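Talking with Chiharu Arai about the Dalgleish muster book

2022-12-28

Got Chiharu Arai on the phone for an hour between her dentist and a bus. Notes typed up same night so forgive the rough edges.

She has spent most of four years on one family. The Dalgleishes, upriver people, farmers and a ferryman or two, and one of them a militia captain who left a book behind. It's the book she wanted to talk about. I'd asked about the family Bible. We never got to the Bible.

"It's a muster book, a small one, it fits in a coat pocket," she said. "Names down the left, then a mark for each time the man turned out. He ruled the lines himself and he ruled them badly."

First date in it is April of 1751, in faded brown ink. The company was raised for the township of Corneck, or what became Corneck, it didn't have the name yet. Farm boys mostly. 49 names on the first page, and she has followed every one as far as the records would let her.

How far is that? Varies a lot. "Some of them I have from baptism to gravestone. Some of them are a surname and an X. There's a man called Pell with no first name at all. He turned out four times and then he's gone, and I've looked for Pell in three counties."

She thinks he moved west. She has no proof and said so twice.

The captain was Josiah Dalgleish, her husband's ancestor on his mother's side. Chiharu isn't a blood relation to anyone in the book. That used to bother people at the meetings. "They'd ask what my interest was. I married in, I like handwriting, I had a broken ankle that winter. That was my interest."

The ankle is how it started. Her mother-in-law brought over a shoebox of letters to keep her busy, and the muster book was at the bottom under some seed receipts. Nobody in the family had read it through. The hand is cramped and Josiah spelled by ear, so the same man is Voalby, Vollby and Volby inside of two pages.

Volby matters, she says. There were two of them, father and son, same first name, and every printed history of the township has them down as one man. One man who would have to serve at sixteen and again at what, eighty-something. She noticed because the captain put a little hook under the son's name and only the son's.

"I thought it was a slip of the pen. Then I saw it every time. He was telling them apart for himself. He never thought anyone else would need to."

So she wrote it up. Nine pages, sent to the county society's newsletter, and it ran in two parts with the footnotes left off. She's still sore on the footnotes.

I asked about service outside the county, because the family story has always been that Josiah marched north with the regulars and was wounded. Long pause.

"He was wounded. I'm sure of that much, there's a petition for relief and a doctor signed it. But the petition says he was hurt by a cart."

A cart?

"A supply wagon. It rolled on him. He was in service, he was on the road with the company, he was owed the money and he got it. My husband's uncle doesn't care for that version."

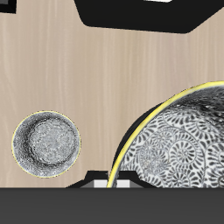

The uncle has his own version, with a musket ball in it, and the ball is supposed to have been kept in a drawer until the house was sold. Chiharu has asked to see anything in writing. So far nothing in writing. She was careful here and asked me to say that they get along fine and he drove her to the archive twice.

The petition itself is worth a look if you can get to it. It gives his age, his wife's name, the names of two men who were with him on the road, and the sum alowed. Both of the witnesses are in the muster book. One of them is the younger Volby, hook and all.

"That was a good day," she said. "I had a sandwich in the car and just sat there."

She had help with the land side of it from Kohei Nomura, who works on old deeds and surveys and whom she met over a wrongly filed map. He plotted the company by where each man lived. She had assumed they came from all over the township. They didn't. Most came off one road, the ridge road, and the next most from the mill at Gollden, two miles down.

"Kohei said look, it's neighbors. He's right. It's a road with guns. Brothers-in-law, hired men, the fellow who owed you for a calf."

That changed how she searches. She quit looking for a man by himself and started with whoever stood next to him on the page, since Josiah seems to have written them down in the order he'd have passed their doors. Found six missing men that way in one summer. A couple had changed the spelling of their names, one had been indexed under his stepfather.

Not everything got solved. The last pages are water stained and there's a list there with no heading, 115 lines, some of it names and some of it goods. Blankets, a kettle, "shoos." She doesn't know if it's what the company was issued or what it lost. Could be what Josiah was out of pocket, he complained about money enough. She has a guess but it changes month to month and she wouldn't give it to me.

I asked what happens to the book. It's staying in the family for now, in a proper box, and a scanned copy is going to the library so that people can quit asking to handle it. The transcript is being printed, 200 copies, paid for by her and Kohei and a cousin in Oregon. Footnotes included. She made a point of that.

And Pell?

"He's in the index. Pell, blank. I left room for a first name."

If you have Pells in your line, any county, any spelling, she would like to hear from you. Write care of the newsletter and I'll pass it along. She reads everthing, though she's slow to answer in winter. Same goes for letters or receipts with the Dalgleish name on them before 1800, even if it's just seed.

She had to run for the bus at that point. I have two more questions about the Bible and will try her again after the new year.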